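Home » Workshop » Grippers » Trying Two Sets of Fingers on Box Flaps and Thin Panels

How I compare gripper fingers on thin stuff

Posted 19 May 2024

If you've ever tried to get a robot arm to open a box, you already know that the fingers matter a lot more than the arm does. I spent way too long fiddling with speeds and paths before I finally swapped fingers and watched half my problems go away. So I now run every new set through the same little test, and a few people asked me to write it down. It takes an afternoon, you don't need a lab, and mine happens on the kitchen counter (I wipe it down after, promise).

I'm comparing two sets of printed fingers here, the Nedby and the Rukex. Both bolt onto my gripper with the same screws, so the swap is quick. The Nedby fingers are stiff and pretty stubby. The Rukex ones have more give in them and they curl a bit when you squeeze. The arm is my old Alberg, and I run everything from Ko, the little controller program I keep going on about.

What you need

- An arm with a two-finger gripper and a camera at the wrist
- The finger sets you want to compare
- A few boxes with flaps and lids, the thinner the better
- Tape, a marker and something to write on

Step 1. Set up the counter

Tape down a corner for the box so it goes back to the same place every time. I skipped this the first time around and ended up comparing box positions instead of fingers, and I had to throw out the whole afternoon.

Check your light too. Shiny white cardboard can blow out the wrist camera, and then you're guessing where the edge is. If you have a lamp right over the counter, push it off to one side and see if that helps.

Step 2. Zero the gripper with nothing in it

Close the fingers all the way on air and tell Ko that's zero. Then open and close a few more times and watch the reading. If it wanders, snug up the finger screws and do it again. You have to redo this after every swap! I still forget, and then I sit there wondering why the new fingers are so weak.

Step 3. Pick a grip force and leave it alone

Ko lets you set force in plain steps, up to 168 on my setup. Start low. You want the lowest number where the panel stays put while the arm lifts slowly, then go a notch or two past that. Use the same number for both sets for the first round. You can tune each one later, but if you tune as you go you'll never know what you were comparing.

Watch for crushing. Cardboard remembers. Once you've put a dent in an edge, the next grip slides right into that dent and your fingers look better than they are, so keep some fresh pieces around.

Step 4. Grab the panel by its faces

Bring the gripper in with one finger on each side and the thin edge lined up with the gap. Go slowly for the last inch. I stop just before closing and look through the wrist camera, because the side view from my chair fools me every time — what looks centered from over there can be way off.

Then close, and stop again before you lift. Look at how the panel comes out of the gap. A lean means either your wrist is rotated a bit or one finger touched first and pushed. A little lean is fine for opening a flap. For sliding a panel into a slot, I'd fix it.

While you're in there, check where each finger meets the panel. If it's only the very tip, expect the panel to pivot once you start moving.

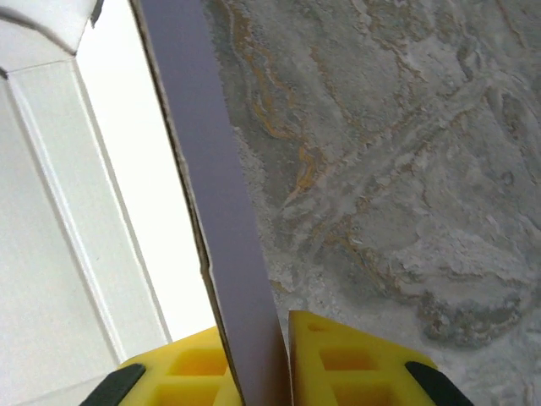

Step 5. Lift, tilt, hold

Now do the same three moves with each set. Lift a couple of inches, tilt the wrist one way and then the other, and hold. I do 8 tries per set and write down one of three things for each: held, slid, or dropped. Resist the urge to give half points.

Save the camera clips as you go. Mine are up to number 1118 (I really need to clean out that folder), and I go back to them all the time when my notes don't make sense.

Step 6. Swap and repeat

Change the fingers, go back to Step 2, and run the whole thing again with a fresh piece of the same cardboard. Don't touch the force.

What I ended up with

For thin panels I like the Nedby set better. The stiff fingers close the same way every time, and when something goes wrong I can usually see why. The Rukex fingers are lovely on rounded stuff and I wouldn't part with them, but on a flat edge they curl and let the panel swing. Bumping the force helped some, and it also chewed up my cardboard.

I'm planning another round in October with softer pads on the Nedby fingers. If you try this with a different arm, tell me what force you landed on and what kind of box you used.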